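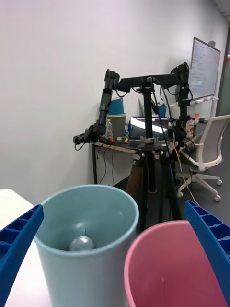

Search this site Search

Sleeper train to Tagle returns, with pillows

3 min read

18 Nov 2024

The overnight train to Tagle will run again from January, six years after it was withdrawn for what the operator of the day called a short period of review.

Fiveck Rail, which took over the line last year, says the sleeper will leave Deron at 8.41 pm and reach the coast in time for breakfast, a meal it has declined to define. There will be 20 cabins, a lounge car and a seated carriage for travellers who believe they can sleep upright and would like to test the theory.

Cabins have been refurbished at the Pivetti workshops, where the original brown has been replaced by a different brown. Each has two berths, a fold-down basin and a window that opens as far as the safety regulator allows, roughly the width of a passport. Two of the cabins have their own shower. The other 18 share one at the end of the carriage, to be booked with the attendant in 15-minute slots.

“People remember the old train very fondly,” said Fiveck's head of passenger services, Mitali Wijesinghe. “We've read their letters. Some of them also remember the heating, and we've done something about that.”

She would not be drawn on what, beyond saying that passengers will be able to turn it off, a feature the previous fleet reserved for summer.

Fares start at $189 for a seat and climb to $640 for a cabin with a shower, dinner included. Dinner is a choice of lamb shoulder or a pumpkin risotto, both prepared at Deron before departure and served in the lounge car in two sittings. The early sitting begins before the train has left the suburbs, so diners can enjoy their entrée with views of the tyre depot at Deron East. The wine list favours coastal growers and is longer than the menu.

Tagle is pleased, with reservations. The town put up a welcome arch when the sleeper was first due back, in 2021, and took it down the following year after a branch went through it. A second arch has been approved. Its colour has not.

Tanko Lawal, who runs a 12-room guesthouse two streets back from the beach, said he had already taken bookings for the first fortnight from people who plan to arrive before 7 am and would like their rooms straight away.

“I've told them check-in is at two,” he said. “They've told me they'll be very quiet. I'm going to put out coffee and some chairs and see how we get on.”

He expects most of the trade to come from walkers headed for the headland track, which reopened in spring with new steps and a sign explaining the old ones. The lighthouse is open for tours in the morning and the fish co-op does a decent lunch, provided lunch is had by half past one. After that, visitors have the beach, the bookshop and each other.

The tourism office hopes for around 1,000 extra overnight visitors in the first season. It has extended its opening hours to meet them, and will now unlock the door at 9.30 am, two and a half hours after the train gets in.

Bicycles travel free if booked ahead. Surfboards do too, though only up to seven feet, which has prompted a spirited exchange on the Fiveck website. Dogs are not carried. A petition on the subject had 3,146 signatures at the time of writing, and Wijesinghe said she had been sent a great many photographs.

The sleeper will run three nights a week in each direction until the end of autumn, when the company will decide whether to keep it going through the cooler months. It has described this as a short period of review.

Tickets are on sale now through Fiveck and at the Deron station counter, which is open most mornings.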